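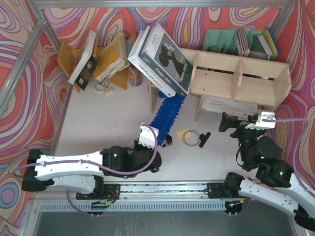
Books by the swirly wall, and the big Twins story box.

Print this page | E-mail this story

I moved to Sidville with 638 books and one pair of decent shoes, which tells you what sort of woman I was at the time. The removal man from Kulmont wanted 700 for the job and I beat him down by 100 (I was so proud of that!) and then he charged me for the stairs.

The shop had been my aunt's. She sold second-hand novels and, on the quiet, a bottled tonic called Evum that tasted of pennies and pears. My first customer was an old chap who'd come over on the Hattar ferry, soaked through, and he didn't want a novel at all.

"Two bottles," he said. "She always kept me two."

I told him my aunt had died in March. He took his hat off and stood there dripping on the travel section, and I couldn't think what to do, so I put the kettle on and we drank our tea on the bottom step until almost 2.

After he'd gone I looked behind the atlases. Two bottles, with his ferry times written on the labels in her handwriting. I ran all the way down to the harbour in my decent shoes.

Print | E-mail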